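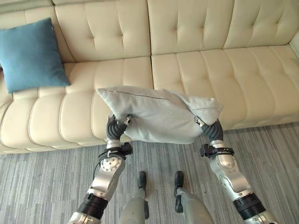 *Sofá de cor creme, estofado em capitonê.*

**Caderno de oficina – passeios noturnos, lagoa de Nunduvari**
**24/3/26**

Registro dos trabalhos de preparação do passeio de canoa para observação de bioluminescência, incluindo a revisão das luzes de sinalização, o ensaio do percurso e as alterações propostas ao roteiro. Dá continuidade às anotações de dezembro, que ficaram incompletas quanto aos suportes de popa.

## 1. Luzes de sinalização

Foram retiradas de todas as canoas as luzes brancas de popa. A intensidade mínima do modelo antigo era excessiva para a finalidade do passeio: os visitantes sentados no banco traseiro perdiam a adaptação ao escuro sempre que o guia manobrava à frente deles. Passam a ser utilizadas as luminárias Wallik, com difusor vermelho, fixadas abaixo da linha da borda e voltadas para trás.

A fixação foi feita com abraçadeira e calço de borracha. O primeiro calço testado escorregava quando a canoa era arrastada sobre a areia. O segundo, recortado de uma sobra de câmara de ar, manteve-se na posição durante todo o ensaio e foi adotado. Convém recortar os demais com a mesma faca e o mesmo gabarito, que está pendurado no painel junto à bancada de resinas.

A luz branca de emergência permanece a bordo, apagada, dentro do saco estanque do guia. Seu acionamento continua obrigatório em caso de aproximação de embarcação a motor. A orientação consta da ficha de segurança e não sofreu alteração.

Verificação de estanqueidade: as luminárias ficaram submersas no tanque de lavagem durante a tarde. Uma delas apresentou condensação na face interna do difusor. O anel de vedação estava torcido no encaixe; foi substituído, e a peça voltou ao tanque. Resultado a registrar na próxima entrada.

## 2. Barco de apoio

O Teuber recebeu nova demão de tinta no convés. A tinta anterior, clara, refletia a luz do trapiche e era visível da enseada interna. A cor atual é um cinza fosco com aditivo antiderrapante. A cura ainda não terminou e ninguém deve caminhar no convés com calçado de sola rígida até segunda ordem.

O motor elétrico foi montado e testado em seco. O regime de marcha lenta apresenta um zumbido que não existia antes da manutenção. A hipótese mais provável é folga no suporte, pois o ruído diminui quando se pressiona o cabeçote com a mão. Pede-se reaperto e novo teste antes de o barco entrar na água. O motor a combustão segue reservado para retorno de emergência.

## 3. Ensaio do percurso

O percurso completo foi realizado com duas canoas, sem visitantes, na ausência de lua. Saída pelo trapiche, travessia até a ponta do mangue, permanência na enseada interna e retorno pela margem norte. Duração total: 87 minutos, com as paradas.

A distância entre o trapiche e a primeira parada, medida na carta, é de 496 metros. Esse trecho é feito em silêncio na versão atual do roteiro. O ensaio confirmou que o silêncio é longo demais para um grupo que acaba de embarcar e ainda está aprendendo a remar. Propõe-se que o guia dê, já na metade da travessia, a instrução sobre o uso das mãos na água.

Na enseada interna, o brilho foi fraco junto à margem e nítido no centro, sobretudo na esteira do remo. A água estava turva perto da boca do riacho, certamente em razão da chuva dos dias anteriores. Nessa condição recomenda-se manter o grupo afastado da boca do riacho, onde a canoa também encalha com facilidade na vazante.

Observou-se um cardume pequeno deslocando-se sob a canoa da frente, com traços luminosos curtos. O comportamento é frequente no local e costuma ser o momento mais apreciado pelos visitantes. O guia não deve prometê-lo durante a apresentação em terra. As reclamações recebidas na última temporada tinham quase sempre a mesma origem: a expectativa criada por fotografias de longa exposição, que mostram um brilho muito superior ao percebido a olho nu.

## 4. Amostra de água

Foi coletada uma amostra no centro da enseada, em frasco âmbar de 1.000 ml, para a demonstração em terra. O frasco deve permanecer à sombra, sem tampa hermética, e ser devolvido à lagoa na mesma noite. Não se admite o reaproveitamento da amostra no dia seguinte: os organismos perdem vigor no recipiente e a demonstração fica prejudicada.

Para a demonstração, a agitação deve ser leve. O uso de vinagre para provocar a emissão de luz, prática que constava do roteiro antigo, está suspenso. O efeito é vistoso, porém mata os organismos e contradiz o que é explicado aos visitantes logo em seguida.

## 5. Roteiro, versão 2

Alterações propostas ao texto do guia:

- Apresentação em terra mais curta, com a explicação sobre a adaptação ao escuro logo no início.
- Telefones guardados no saco estanque antes do embarque. A luz da tela compromete a observação de toda a canoa.
- Aviso sobre repelente: aplicar em terra, aguardar a secagem e lavar as palmas das mãos antes de tocar a água.
- Parada na ponta do mangue reduzida, em favor de mais tempo na enseada.
- Retorno pela margem norte somente com maré suficiente. Na dúvida, retornar pelo mesmo caminho da ida.

A questão das crianças pequenas permanece em aberto. O roteiro atual admite a participação com responsável na mesma canoa, mas nada diz sobre a posição no banco. No ensaio, o banco do meio mostrou-se o mais estável e o de menor alcance à água, o que é bom para a segurança e ruim para a experiência. Registra-se a divergência sem decisão.

## 6. Agência Puker

A Puker solicitou que o passeio fosse oferecido também em noites de lua cheia, com desconto. O parecer desta oficina é desfavorável. Com lua alta, o brilho praticamente desaparece na superfície aberta e só se percebe na sombra do mangue, onde não há espaço para o grupo inteiro. Pode-se estudar, para essas noites, um passeio de outra natureza – remada contemplativa, com observação de garças no dormitório da margem norte –, desde que divulgado com nome próprio e sem menção à bioluminescência.

Foi ainda solicitado material para o folheto. As fotografias fornecidas deverão trazer indicação do tempo de exposição. O texto do folheto precisa ser lido por um dos guias antes da impressão; o anterior mencionava "águas-vivas luminosas", que não são o organismo observado na lagoa.

## 7. Pendências

- Reapertar o suporte do motor elétrico e repetir o teste de ruído.
- Conferir a luminária que apresentou condensação.
- Recortar os calços restantes.
- Remarcar com fita refletiva os cabos dos remos curtos. A fita atual descola na ponta e arranha a mão.
- Atualizar a tábua de marés afixada no trapiche.
- Lavar os coletes com água doce e pendurá-los pelo ombro, nunca pela fivela.
- Responder por escrito à Puker sobre as noites de lua cheia.

Observação acrescentada ao fim do expediente: a chave do armário de baterias foi transferida para o gancho interno, ao lado do extintor. O carregador da esquerda desliga sozinho quando os dois são usados na mesma tomada; até a visita do eletricista, carregar um conjunto por vez.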